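Our third month in the robot club

I promised to write more often, and then November came and I wrote nothing. So I will try to tell in one post what our group at Naderby has been doing. For those who are new to this blog: I joined the evening robot club last year, shortly after I moved to this country, mostly to practise my English. I did not expect that I would spend my evenings thinking about drawers.

The drawers are our task for the Zuter Cup, which is a small competition between clubs. Every club receives the same list of household jobs and must choose one. The two arms must work together, and no person is allowed to touch anything after the start signal. We chose "put away a small thing in a drawer". It sounded like the easiest one on the list. Man-sik Seol, who was in the club before all of us, told us at the first meeting that it was not easy, and we did not listen to him very well.

The plan is simple to explain. One arm opens the drawer and keeps it open. The other arm brings the object and lets it go inside. For a human child this is nothing. For us, the first problem was the pulling. If the arm pulls in a line which is a little bit wrong, the drawer gets stuck, and then the whole cabinet starts to walk across the table. I have seen it walk quite far. We tried to make the arm slower, and then the cabinet walked slowly.

Montoya (this is the name of our team, after the street where the club has its room) has 4 members, and we divided the work. Two of us teach the movements and two of us write the program which checks them. I am in the second pair. We call our program Drunine, for a reason I was told twice and still did not understand. It keeps a record of each attempt, and at the moment there are 1344 records in it. Only 208 of them are marked as good from the beginning to the end. When I first saw these numbers I was a little ashamed, but Man-sik says that the bad ones are also useful if you write down honestly why they are bad. So I am now the person who writes down why they are bad.

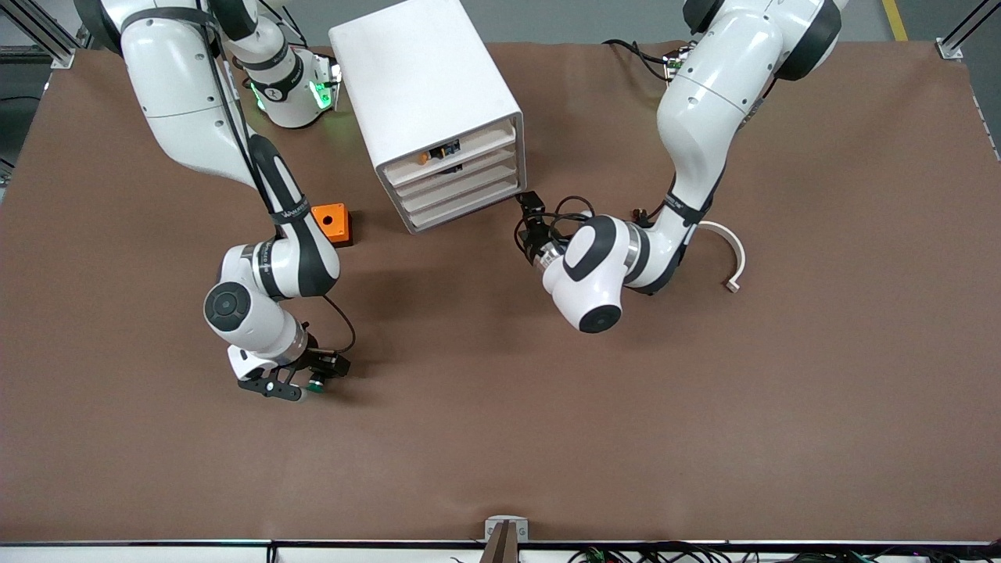 The right arm with the small green object, the left arm at the front of the cabinet.

The green object is my favourite for practice, although it is small and the fingers must close on it very exactly. We made a rule that an attempt does not count if the object is held only by its corner, even when it arrives in the drawer. There was a long discussion about this rule. My opinion was that the judges will not look so closely. I lost the vote, and later I was glad of it, as the attempts became much more regular.

The waiting was another thing to learn. In the beginning both arms started to move at the same time, and we thought it looked very modern. But the arm with the object came too early and hung over the cabinet, exactly where the other arm needed space for its elbow. Now the right arm stops at a waiting point and stays there until the drawer is open. It costs us 7 seconds in each attempt. One of my teammates suffers from every one of these seconds, and we will probably try to shorten the wait before the competition.

I also learned some words that my English course never gave me. "Backlash", for example, and "jog", which I knew only as a kind of running. When somebody shouted "jog it left!" on my first evening, I really looked at the door.

Next we must practise with the lower drawers. The top one is comfortable, but for the bottom one the wrist has to turn in a way that it does not like, and the program stops with an error before anything has happened. I have an idea how to solve it with a different starting position. If it works I will write about it here, and if it does not work I will add it to my list of reasons.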